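The Rewi Gauge

The gauge house at Rewi stands on the left bank, 200 meters below the weir. It contains a float well, a chart recorder, a shelf, a chair and a stove that has not been lit since the flue was condemned. The reader visits at seven in the morning and at seven in the evening. The reader writes down the level in centimeters, the state of the sky and the initials R.G., which stand for the station and have been used by every reader since the station opened.

I took over the post in May. The handover lasted one afternoon. The previous reader gave me the key, the ledger and a pencil of the correct hardness, and explained that ink was not allowed. Ink runs. Then the previous reader crossed the footbridge and took the bus to Zollov.

The ledger for the current decade runs to 500 pages. I read it in the evenings. Levels at Rewi are not dramatic. The low-water mark is 78 and the flood mark is painted on the door frame, at the height of my shoulder. Between these two the river goes up after rain and comes down again, and the curve of its coming down is always longer than the curve of its going up.

On page 212 I found an entry I could not account for. The level was given as 1,000. The sky was given as clear. The initials were correct.

A level of 1,000 centimeters would put the river over the roof of the gauge house and over the first floor of every building in Rewi, including the one I rent. I checked the chart for the same day. The trace was flat. I checked the station upstream at Tadix, which had recorded nothing unusual. I assumed a slip of the pencil, noted the page number and went home to eat.

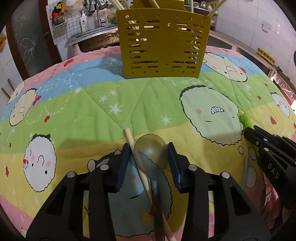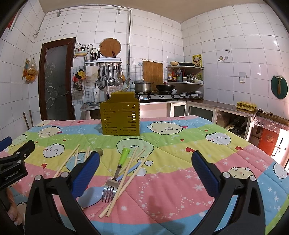
The second entry was on page 340. Level 1,000, sky clear. The trace for that day was also flat. The third was on page 401. I made a table of the three, with the date, the hour and the reading before and after. The intervals between them were not equal. There was no agreement with the moon, with the opening of the weir or with the maintenance schedule. All three were evening readings.

The rules require that an error be reported to the regional office in Wesach on a form with a carbon copy. I filled in the form. In the box marked "Probable cause" I wrote "Transcription." The office replied in nine days. The reply said that the entries were known, that they had been examined before, and that they were to be left as they stood. It was signed with a stamp.

I looked through the older ledgers after that. They are kept in a tin trunk under the chair. The reading occurs in each of them - never more than four times, never on the first page or the last. The handwriting changes with the readers. One of them pressed hard enough to mark the sheet underneath. One wrote it, rubbed it out and wrote it again, and the paper is thin at that place.

I kept my own readings with care. I cleaned the float tape every Sunday. I replaced the clock spring in the recorder and checked it against the radio. In the summer the river fell to 81 and stayed there, and the smell of the weed came in under the door.

The evening in question was warm. I arrived at six minutes to seven and sat down. At seven I opened the hatch and leaned over the well with the lamp. The float was where it had been that morning. The tape read 83. I could hear the weir, and a dog on the other bank, and beyond them a good deal of water, all of it moving slowly and at a great height.

It lasted for as long as it takes to read a tape. There was no draft. The lamp did not flicker. I looked up once, at the boards of the ceiling, and saw the light on them shifting from side to side in the way it does on the underside of the footbridge.

I closed the hatch and checked the recorder. The pen was on the line and the trace was flat.

Then I sat down with the ledger and sharpened the pencil. The columns are narrow, and four figures have to be written small to fit. I entered the level. I went outside to look at the sky, as the rules require, and came back in and wrote "clear," and after that the initials, and I locked the door and walked home by the upper road.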